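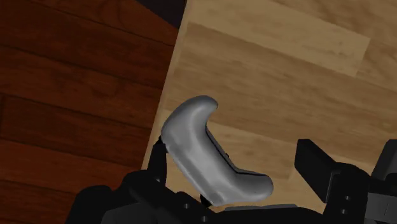

Student Project Report: One-Sided Grip Failure in Simulated Tabletop Handling
Author: Sem Visser
Project: Ollosura

1. Purpose

This report covers a fault found during simulated handling runs in June. The gripper software, Kiselier, reported a secure grasp while only one finger was in contact with the object. The arm then began its transfer motion and the object fell.

2. Fault record

The fault occurred in 9 of 3,703 logged attempts. In 8 of these the object was curved or had a rounded rim. Kiselier accepted contact force on either finger as proof of a grasp – it did not require both.
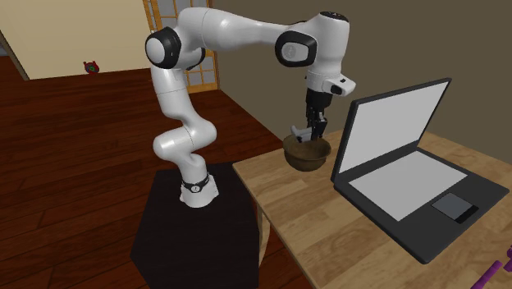 A dropped object near other items on the table was classed as a safety matter under the Furnival lab rules, and runs were suspended until the check had been revised.

3. Corrective action

The grasp check now requires force on both fingers for four consecutive control steps before any lift. If the condition is not met, the arm holds position and the attempt is logged as failed.

4. Open items

The force threshold has not been tuned for soft objects. No test has yet been made on hardware.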